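Cutting back on salt, month two

The nurse at the Ormsby surgery told me my blood pressure was up and asked what I ate. I said nothing special. She asked me to write it down for a fortnight, so I did, and most of it came out of packets.

I'm 58 and have cooked the same way since I left home. A tin of soup for lunch, gravy granules, cheese on most things. On the worst day I had 2,607 mg of sodium before tea, and the soup was a good part of that. I now read the back of everything before it goes in the cupboard.
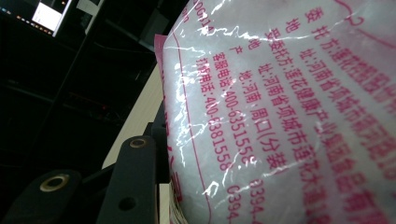
A reader who left a comment on last month's post thinks I should forget the labels and just stop buying bread, as two slices at breakfast and two at lunch soon add up. I've tried that. I lasted until the Thursday shop, so to speak, and now I bake a small loaf with half the salt. It goes stale by the next afternoon but toasts well enough.

Soup I make in a big pan and freeze. Leek and potato needs a lot of pepper. Lentil is better with lemon in it.

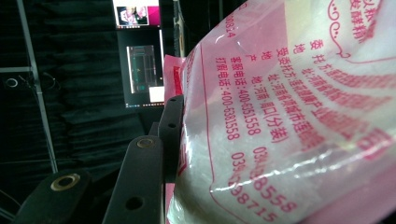
Gravy is still the hard one. I fry an onion very slowly, add flour and the water from the carrots, and it's fine on mash and a bit thin on a roast. I'm back at the surgery in August.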